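Elcombe quilt drive brings in bedding ahead of spring move

2023-02-06

ELCOMBE - Residents of Nurach House have new covers on their beds this month after a bedding drive that began with one notice in the laundry room and spread to most of the street.

The drive was organized by Zerrin Akgül and Juwita Tjoa, who both live on the second floor of the rooming house. They asked neighbors for quilts, blankets and cushions that were clean and in good repair. By the close of collection they had 111 pieces, stacked in the front hall and along the stairs.

"We thought we would get enough for our own floor," Akgül said. "Then people started bringing things their mothers had made."

Nurach House rents furnished single rooms, most of them small. The rooms come with a bed frame and a mattress, and tenants supply the rest. Several had been using sleeping bags or coats over a single sheet through the cold weather, Tjoa said.

Many of the donated quilts are patchwork, sewn from leftover dress and curtain fabric. Tenants chose their own on a Saturday-style open table that ran for 2 evenings, with the oldest residents going first. Floral prints and polka dots went quickly. A few plain gray covers were still on the table when it closed and have gone into the linen closet as spares.

One of the rooms fitted out from the drive has a patchwork quilt in pink and dotted red on the bed, with a floral pillow. Across the room, a yellow-green blanket is folded on a red cushion beside a small white drawer cabinet. 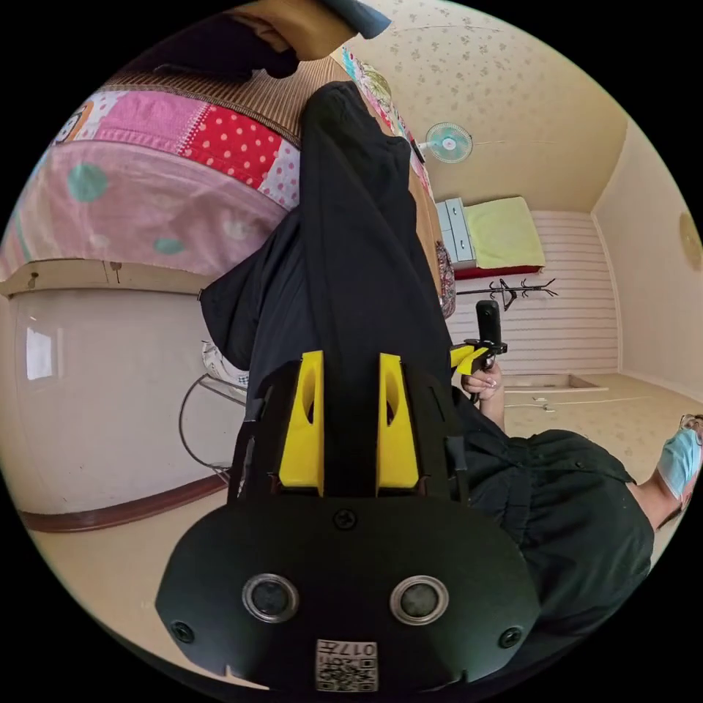
Storage still a problem

Keeping the extra bedding has been harder than collecting it. The rooms have no closets, and the one shared linen closet on the first floor was full before the drive began. Tenants have been told they may keep folded blankets on chairs or under the bed, as long as the door and the heater are clear.

Châu Phùng, who manages the building, said the owners have set aside $3,000 for shelving in the hallways and for drawer units in rooms that do not have one. The work is due to be finished in March, when 25 tenants will change rooms so that the third floor can be repainted.

Tenants who are moving have been asked to strip their beds the night before, put quilts and pillows in a labeled bag, and leave the bag on the mattress. Fans, cushions and small cabinets that belong to the tenant will be carried up or down with the rest of their things. Bed frames and mattresses stay where they are.

"The bags are the part I worry about," Phùng said. "Every quilt looks like every other quilt once it's rolled up. Please write your room number on it."

Washing and mending

Recep Ağca, who runs the Skilla laundry on the corner, washed the larger quilts in his big machines at no charge. He said the older ones were done on a cold cycle and dried flat over the counters to protect the stitching. Two had to be returned to the donors when the seams opened.

A mending table will be held in the ground-floor kitchen before the room changes start. Şengül Ersoy, a retired seamstress who gave four quilts to the drive, will be there to patch worn edges and replace ties. Tenants should bring the quilt clean and dry. Thread will be provided, and anyone with scraps of cotton in pink, red or green is asked to bring them along.

Ersoy said most of the repairs she has seen so far are small. "It's the corners that go," she said. "People pull them up in the night."

The drive is closed to quilts and blankets. Pillowcases and fitted sheets for single beds are still needed and can be left in the box inside the front door of Nurach House until the end of the month. Sheets for larger beds cannot be used and will be passed on to the Ji Street shelter.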